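# Household Task Notes: Toothpaste, Tumblers and Table Surfaces

Issued by the Domestic Handling Group, Mirnetau. August 3, 2021

These tips are for colleagues and partner households who record everyday tasks with the hand-held grippers. They draw on the Flaltside study, in which 500 short demonstrations of bathroom and kitchen tidying were collected and used to train a single handling policy.

## Setting the table

- Use a plain wooden top with a visible grain. In the study, recordings made over plain white board lost position tracking more often.
- Tape the corners down firmly. A top that creeps during a session spoils every recording after the first.
- Lead the cables away from the front of the table before picking up the grippers.
- Wipe the surface with a barely damp cloth and let it dry fully. Do not use polish.

## Handling the tube and the cup

Take a toothpaste tube by its body and keep the cap end lower than the crimped end as it nears the cup. Approach from above and to one side. Small glass cups tip easily, and a tube lowered too quickly will push one over. The other gripper should stay open and close to the table unless the cup needs steadying.

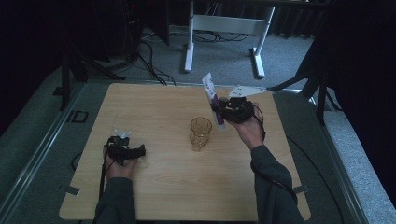
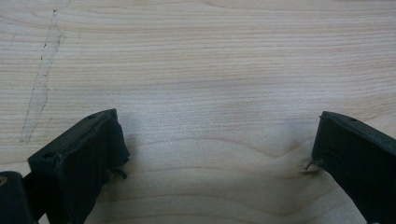 Pause briefly with both grippers open at the start and end of each demonstration. The Gkikas method, which the group follows, uses these pauses to divide a long recording into separate tasks. Of the first 100 recordings, 41 had no clear pause and had to be divided by hand.

Piroska Erdős, who led the analysis, also compared slow and natural speeds. Demonstrations given at an ordinary household pace produced smoother placing than those performed with exaggerated care. Contributors are asked to move as they would at their own washbasin.

## After the session

1. Return glassware to its padded box.
2. Squeeze the tube back into shape from the crimped end.
3. Check the gripper fingers for paste and clean them with a dry brush.
4. Enter any dropped item in the session log, including the time.

Replacement fingers and tape may be requested from the Cestdale store. Please allow four working days for delivery.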